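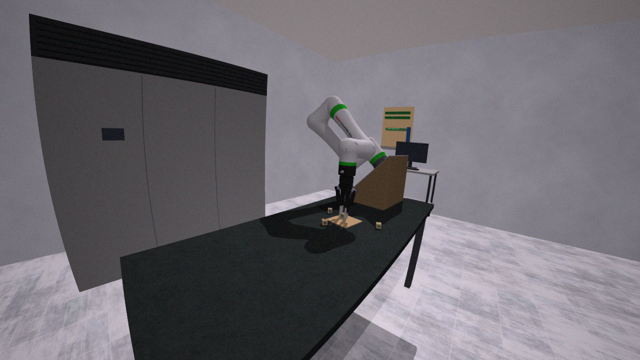
Abb. 1: Die Würfelaufgabe in der Simulation, Arm über der Ablage

Praktikum Greifen und Ablegen, Blatt 3

So, ab jetzt wird gegriffen! Auf den ersten beiden Blättern habt ihr den Arm ja nur herumgefahren, diesmal soll am Ende etwas auf der Ablage liegen bleiben. Die Szene heißt Flolteck und liegt im Kursordner. Bitte nicht die alte Version aus dem Vorjahr nehmen, da stimmen die Reibungswerte am Greifer nicht (ich habe damit selbst einen halben Nachmittag verloren).

Startet mit dem fertigen Skript und lasst es einmal durchlaufen, bevor ihr irgendwas ändert. Ein Durchlauf hat 4,000 Simulationsschritte, nach 2,000 sollte der Würfel in der Luft sein. Wenn nicht, schaut zuerst in die Logdatei und schreibt mir dann.

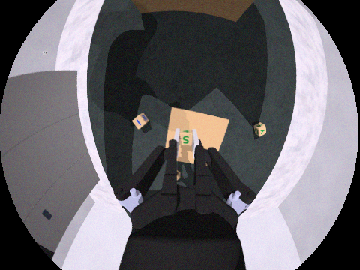 Beim Ablegen geht fast alles über die Orientierung. Die Position bekommt ihr aus der Szene geschenkt, den Winkel müsst ihr selbst bestimmen, und zwar im Koordinatensystem der Ablage. Nehmt den Würfel mit dem grünen S zwischen den Fingern: Der Buchstabe steht aus Sicht des Greifers schön gerade, das Brett darunter ist aber leicht verdreht. Wer jetzt einfach die Finger öffnet, legt schief ab. Also erst die Drehung ums Handgelenk ausrechnen, dann absenken, dann loslassen.

Abzugeben sind euer Skript, die Logdatei und eine halbe Seite Text dazu, was bei euch schiefging. Ja, wirklich, das lese ich am liebsten! Zufallsstartwert ist bei allen 379, sonst kann ich nichts vergleichen. Maximal 5 Versuche pro Würfel, danach bitte nachdenken und nicht weiter auf Start drücken.

Fragen zum Skript beantwortet auch Bogdan Radu, der betreut im Juli die Rechnerzeiten.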